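Iron absorption, coffee, and eight months of keeping a log

My ferritin came back low in February for the second year running, and this time I decided to treat it as a measurement problem. I had been eating what I believed was enough iron. The label on my cereal said so, and the spinach in the fridge said so. The blood test disagreed.

The first thing I did was separate intake from absorption. Iron from meat and fish (heme iron) is taken up fairly well whatever else is on the plate. Iron from beans, grains and greens (non-heme iron) is much more sensitive to the rest of the meal. Vitamin C helps. Tea, coffee, calcium and the phytates in bran get in the way. I eat little meat, so nearly all of my iron was of the second kind, and I was washing it down with coffee every morning.
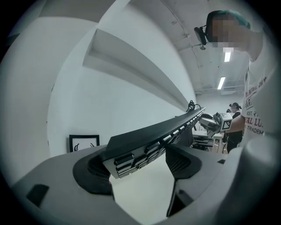

The log itself is a plain spreadsheet with one row per meal. Columns are time, main iron source, vitamin C source, and minutes to the nearest coffee or tea. I left out calories at first, then added them when Zlata Moroz, a dietitian I have known since college, asked whether I was simply eating too little. The average was 1760 a day, which she thought was on the low side for someone who bikes to work. It went up after that, mostly in the form of lentils.

I have 431 rows so far. There are gaps. Travel weeks are thin and I did not try to fill them in from memory.

What I changed, in order:

Coffee moved to 10:30 a.m., at least an hour after breakfast.
Bran cereal was replaced with oatmeal and half an orange.
Beans are soaked overnight before cooking, which lowers the phytates somewhat.
The calcium tablet moved to bedtime.

The coffee change was the hardest to keep. Of the first 79 breakfasts, I broke the rule on 8, all of them before early meetings. 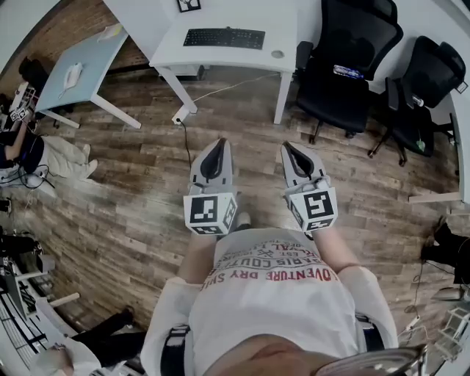

I did not take a supplement for the first stretch, with my doctor's agreement, as my hemoglobin was normal. That was a choice for my case. If yours is low, or you are pregnant, or you have an unexplained drop, the food log can wait and the appointment should not. Too much iron is also a real problem, so I would not start tablets without a test.

Brayden Fortin wrote to ask about cast iron pans. They do add some iron, mainly with wet, acidic food cooked for a long time. Tomato sauce is the usual case. I have no way to measure the amount at home, so the pan gets a yes/no column and nothing more.

The next blood draw is at the end of the month. I am keeping the columns as they are until then.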